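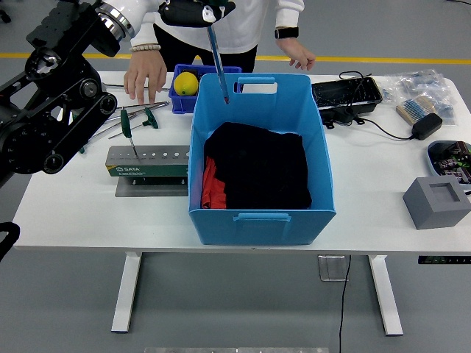

Bench at the clothes bin, hex keys still out.

Oct 26, 2026

OK so, notebook for the Okside project, me writing because Anil has the soldering iron and won't give it up. We spent most of the session on the bin task for the Gillness meet, which is fold-side-up clothes in the big blue bin, small stuff in the little dark blue one (the yellow ball is our small stuff for now, it rolls, I hate it).

Logged 71 tries with the new grip code. The arm is way smoother than it was in April! But the wrist joint had play in it again, so I went over the bolts with the T-handles and two of them took nearly a quarter turn. Somebody please put threadlocker on the list, I keep forgetting.

Indira thinks we're closing too hard on anything thin. She dropped the close value from 893 to 200 and it looked a lot calmer on the rod, though then it let go of a T-shirt twice, so that number isn't final. Maybe a separate setting for cloth? Ask Kandasamy's group what they did, they had this same problem last season.

Also the resistor strip is NOT spare, it's for the Haden board, leave it on its bag.

Next time: black shirt on top again, then try it with the red one on top. Tabletop height needs writing down before anyone touches the control panel. Anil still has the iron.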